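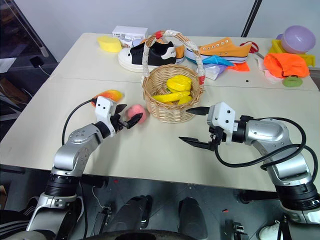

The rulebook at Draltura runs to 45 pages, and most of the staff have read six of them. Those six cover what a person may do near a two-armed robot while the motors have power.

Svend Norðdahl wrote them. He spent years doing safety checks on packing lines before he moved to the Jorilden lab, and he brought the habits of the packing line with him. His first rule is that the person running the session says "arms live" out loud and waits for an answer. His second is that no one reaches across the table until the operator has let go of the controls.

"People trust an arm that has been still for a minute," he says. "It may be still because it is waiting for you."

The older version of the rules dealt mostly with speed and force. Norðdahl kept those limits but added a section on the table itself. Soft fruit, wicker, shoes and crumpled cloth all behave differently between two fingers, and a setup that mixes them needs a slower first pass than one with boxes only. Scissors and other sharp things have to be listed on the session sheet before power goes on. If they aren't part of the task, they go back in the drawer.

Cables get a page of their own. Each arm is moved by hand through its full reach at the start of a shift, and someone watches the slack the whole time. A loop that catches on an elbow is logged, even when it comes free without help.

The log for the Trena cell now holds 1029 entries. Most are dull: a dropped item, a finger pad replaced, a stop button pressed by mistake. Norðdahl wants those too. Last June he read through 800 of them and found that stops bunched up just before lunch, when operators were swapping over in a hurry. The handover now takes place with the power off.

Not everyone likes it. Operators on the Shen project say the full check eats into a short session, and they have asked for a lighter version when only the objects change - same arms, same table, same task. Norðdahl has agreed to try it for 2000 runs. The cable check stays in, and so does the spoken call.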